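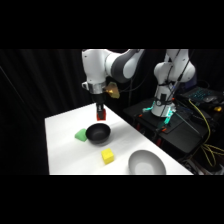
Foam blocks + bowls, which set do you have??

Table Toys > Blocks > Sorting sets

Print this thread | E-mail this thread

tzepeda33
Trying to match my foam blocks before I buy more. Green triangle, yellow cube, plus a red one further down. Black bowl is from the kitchen. My guess is Kubiak but the box is long gone. Anyone?

marlo_k
Kubiak foam is smoother I think. Yellow looks a bit textured in yours. I'd say Jaltetti, the 12 piece bag. Also get a lighter bowl, kids can't see whats in a black one

tzepeda33
Have a light gray one too, wider and shallower. Red block is in this one, kind of orangey

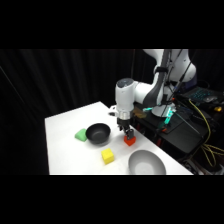
Re: Foam blocks + bowls

pinecone6
Not Jaltetti. We had 2 bags of those and no red like that. And keep the black bowl, yellow shows up great next to it. Wide bowls slide all over, everything rolls out.

marlo_k
cubes dont roll lol. Shallow is better for little hands, going to disagree on that. Does the red one have a pointy top? Looks sort of like a little house from there

pinecone6
Any markings on it? Flarnanov puts letters on theirs

tzepeda33
Something raised on top, yes. Might be letters, too blurry for me to read. And maybe a hole in the side?

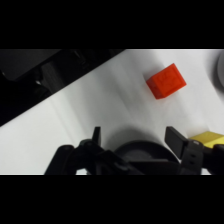 Re: Re: Foam blocks + bowls

pinecone6
See, raised bits. Flarnanov. Done

marlo_k
could be Kunov, they mold the tops too. Get a closer shot before you order anyting

tzepeda33
Will do Monday. Thx both
- Tiburcio Zepeda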